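Re: Machines and the kitchen, again
From: Devendra Rathore
To: Inard list
1/14/26

Meenakshi Nautiyal wrote:
> I see Drirance now say their kitchen model will be making the
> tea in ordinary homes by August. Gyula thinks it's all talk.
> Kettles are easy, surely? It's one button. What am I missing?

Meenakshi,

You are missing the water. The button has been a solved problem since the timer plug, and I had one of those beside my bed for years. Everything before the button is where the money goes.

I spent 5 days at the Doltitz workshop watching their two-armed machine have a go at small bottles. The cap has to be pinched hard enough to turn and the bottle held hard enough not to turn with it. Hold a thin plastic bottle a bit too hard and, once the cap lets go, you have a fountain. Their machine got 7 out of 8 on its best morning, all with the same make of bottle, and I was told this was very good. The eighth went over Pankaj Agarwal's shoes.

For comparison, the old-fashioned method, with the kettle off its base and the lid up ready:
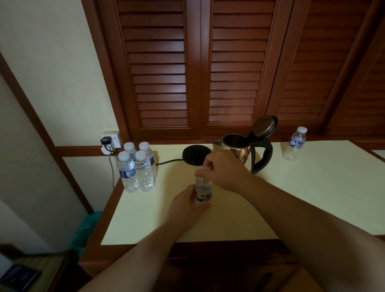
What I would want before believing August

1. Any bottle, full or part full. The grip that suits a full one squashes a half-empty one.

2. Lid open before pouring. It sounds daft to write down, but the Doltitz people had to write it down.

3. Kettle back on the base first time. A round base is kind, as it will take the kettle facing any way, and they still missed it more often than I'd like.

4. The cap put somewhere sensible afterwards. I'm prepared to waive this one, given the state of my own worktop.

5. A hundred goes in a row with no one standing by holding a towel. Drirance's film shows one.

Gyula is too gloomy, I think. The Pētersons arm on our packing bench was hopeless at lids when it came and it now does them all day, though they are all the same lid and it would be lost with a jam jar. So my guess is yes to tea, in a kitchen laid out to suit the machine, at the machine's pace. Bring a book.

Sunita, did you ever get the figures on spills?

Devendra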